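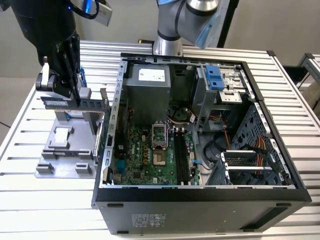 Issue #27

Status: open, waiting on vendor
Site: Panismont, front counter
Opened: Wednesday
Subject: Vokow freezes when saving an invoice, then prints it twice

Original report from the counter:
Hit Save, screen goes pale, spinning circle, can't click anything. Comes back on its own after a while and then the printer spits out two copies. Same invoice number on both. Customers standing there. Happens mostly after lunch. Restarted, no change. Please help, we have the Esposito order going out and I can't be guessing which ones went through.

Notes, first pass
Called the counter. Freeze is 22 seconds, timed it over the phone with them. Not every invoice. Short ones go through fine, long ones hang. Asked them to stop clicking Print while it's frozen. They say they aren't but sounded unsure.

Checked the printer queue. No stuck jobs. Two jobs logged for the last bad invoice, both from the same login. So it really is being sent twice, printer is off the hook.

Disk has plenty of room. Windows updates current. Nothing weird in startup. Ran the memory test over lunch, came back clean. Drive check clean too. Don't think this is hardware but wanted it ruled out before the vendor asks, becuase they will ask.

Second pass
Moved the Vokow data path off the mapped letter and onto the full network path. Old trick, helped at the Dultau warehouse last year. Here it did nothing. Put it back.

Turned off the antivirus scan for the Vokow folder only. Test invoice with 8 lines – saved right away. Got excited. Next one, same length, hung again. Left the exclusion in place, can't hurt, but it isn't the fix.

Swapped the network cable at the counter and moved to a different port on the switch. No difference. File copies to the server are fast both ways so I'm done blaming the network.

Question to counter: does it happen on every customer?
Reply: hadn't thought about it. Mostly the big accounts. Esposito for sure. Walk-ins never.

OK that's useful.

Third pass
Opened the Esposito account. Customer notes field is enormous. Years of delivery instructions pasted in one after another, plus what looks like whole emails. Vokow reloads the full notes every time you save, and again when it builds the print preview. Made a dummy customer, pasted the same notes in, saved an invoice. Froze. Cleared the notes, saved again. Instant. Put them back, froze. Repeatable finally.

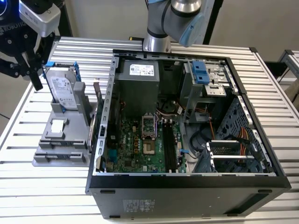
Still doesn't explain the double print. My guess is the Save times out in the background and retries, and the print command rides along with it. Vokow log has this right at the end of each freeze:

save request timed out, retry 1
save request ok
print request sent
print request sent

Sent the log and the dummy customer to vendor support. Auto reply only so far.

Workaround, please use this for now:
1. Export the long customer notes to a text file in the shared Panismont folder.
2. Leave only the current delivery instructions in Vokow.
3. Uncheck "print on save" under Counter Settings. Print by hand once the invoice shows as saved.

Done for the 3 worst accounts already, Esposito included. Counter can do the rest as they come up. Do NOT delete notes without exporting first, there are gate codes in some of them.

Duplicates: checked the invoice table, there's only one record per number. Extra paper copy can be shredded. Nobody got billed twice as far as I can see, but accounting should still look at the June statements before they go out.

Update from counter, 4:40 pm
Much better. One short hang all afternoon and no double prints. Can we get the checkbox back later, printing by hand is a pain.

Reply
Yes, once vendor answers. If they say it's fixed in the next version I'll try it on the Dultau machine first, that one is quieter.

To do
– chase vendor, ask if the notes field has a size limit
– same cleanup at Dultau, they paste emails in there too
– take the antivirus exclusion back out after the update
– side panel screws for the counter PC are in the top drawer, put them back in next visit

Leaving this open. Priority dropped to normal.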